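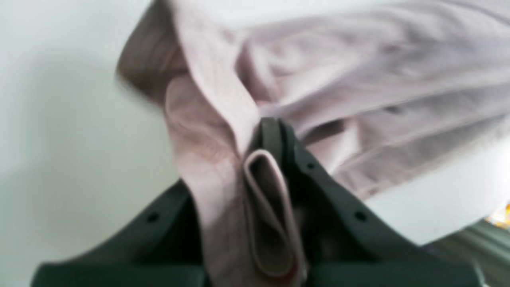
3.2 Wear and washing

Households in the Stonitov sample kept bed linen far longer than the care labels assume. Of the 400 sheets logged, most were still in use after five years, usually moved to a spare bed or cut down for cleaning. Owners judged a sheet worn out by feel. Thinning in the middle was mentioned more often than stains or fading.

Figure 4. Fabric in the study of household linen.

We recorded 875 wash cycles over 11 weeks. Warm washes were the most common, and Thursday was the busiest day in homes with shared machines. Line drying fell off sharply once the weather turned. Jin's earlier survey in Akolgo found the same seasonal drop, although her households owned fewer dryers. Pillowcases were washed more often than sheets in every group and were replaced sooner. We did not weigh detergent, so the effect of dose on thinning is left to Section 5.

Comments (2)

tivent_reader: Did you separate cotton from blends? Ours pill long before they go thin.

Kyung-hwa Jin: The Akolgo homes mostly had one dryer per building, which may matter for your comparison.

We use cookies to remember your settings. Accept | Manage choices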